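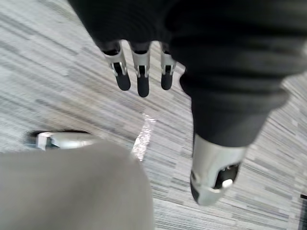 Dye notebook, September
Turkora yarn, walnut and madder, bath 2

Started 7:40 a.m. The purpose of this bath was to get a second lot of the walnut gray-brown close enough to the first that Sena can weave them side by side without a visible change. Bath 1 came out warmer than the sample she approved. I think I let it get too hot, but I also changed the water, so I can't say for sure which it was. This time only the temperature changes.

Yarn: 900 grams of the Jesow two-ply, same cone lot as before, wound into skeins yesterday evening. Ties are loose figure eights in white cotton. On bath 1 I used tight ties and there are pale bands under every one of them. Those skeins can go into the header where it will be folded under.

Scour: neutral soap, slow rise, held until the water went yellow, then left to cool on its own. The Jesow yarn has more spinning oil in it than the label would make you think. The first scour water was cloudy and smelled like a garage. Scoured a second time with less soap and the water stayed clear. Anyone working from this page should do both scours even if the first one looks all right, and should not go straight from hot to cold to save time. I felted one skein doing that in the spring and it is still hanging on the nail by the door.

Mordant: alum, at the usual percentage from the front of the book, plus a little cream of tartar. Dissolved the alum in a jar of hot water before it went in the pot. Left the skeins in overnight with the heat off. Squeezed out in the morning and not rinsed. I know the older pages here say to rinse. I have done it both ways on test skeins and the unrinsed ones took the color more evenly, though the difference was small and I would not argue over it.

Walnut: hulls from the bucket behind the shed, soaking since last fall. Strained through the old curtain twice. It still let grit through, so the last strain was through a paint filter, which took a very long time. Stock liquid after straining was very dark. I put 1,000 ml of it into the big pot and filled with rainwater to the mark on the side. On bath 1 I had used tap water at that stage after the barrel ran low, so strictly speaking I am back to the original recipe and that is the change I undid.

Temperature: brought it up slowly and held at 57 C. Bath 1 went well past that while I was on the phone. The clip thermometer on the big pot reads low compared with the glass one. I went by the glass one and have put tape over the face of the clip one so it doesn't get used by accident. It can be fixed or thrown away, I don't mind which.

Turned the skeins by hand with the two dowels. First pull was at the one-hour point and the color was much too light, a sort of weak tea. Put them back. Second pull was better. Third pull looked darker than the target while wet, and I took them out then, going on the fact that bath 1 dried a good deal lighter than it looked in the pot.

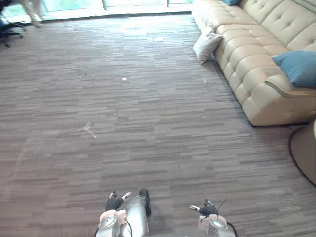
Drying took until mid-afternoon. Kept the skeins out of the sun on the north side line, weighted lightly with the small dowels. Turned each one halfway through so the bottom loop didn't end up darker. This worked on all but one, which has a dark end. I have tagged it with red thread.

Comparison with the approved sample: at the window, very close. Under the bench light, the new lot is slightly grayer than the sample and the old lot is slightly redder, so they sit on either side of it. Sena Agbenyega came over from the loom room and looked at all three. She said she would use both lots and alternate them pick by pick in the wide stripes, so the eye mixes them. She wants the narrow stripes woven from the new lot only. She does not want another bath of this color unless she runs short near the end.

She also asked if we could get a duller brown by adding iron. We can. I would rather not do it in the big pot, since whatever I do to clean it some iron stays behind and everything after comes out gloomy. The Draltelgate people have a separate iron pot and have offered it before. I will ask again. If they say no, I will buy a cheap enamel one and mark it with paint on the lid and the side both.

Madder: not started. The Kwofie root came in, but it is in big pieces and needs to be ground, and our grinder is jammed with something from the last person's onion skins. Took the top off and got most of it out with a skewer. The burr is chipped on one side. It turns freely now but I have not put root through it. Soaked a handful of the pieces in cold water for now to see what comes out. After an hour the water was yellow, which I poured off, and the pieces are soaking in fresh water in the jar on the second shelf. Please don't pour it down the sink, it is not old tea.

Exhaust bath: the walnut pot still has plenty of color left. I dropped in a skein of the scrap yarn from the bin with no mordant on it, heat off, lid on. It can stay until I get back to it. If it starts to smell, take the skein out and tip the rest on the gravel, away from the herb bed.

Wash test on the new lot: cut a short length, braided it with undyed yarn, washed it in warm soapy water and dried it flat. Nothing moved onto the white. Rub test on a dry cloth left a very faint mark, the same as bath 1. I rinsed the whole lot once more after that and the next rub was clean. Light test strip is in the window with half of it under card. It will need to stay there through the fall before it says anything useful.

To do:
Wind the new lot onto cones for Sena, dark-ended skein last.
Ask Draltelgate about the iron pot.
Order a burr for the grinder.
Label the soaked root jar.
Refill the rain barrel from the other downspout, the left one is blocked with leaves again.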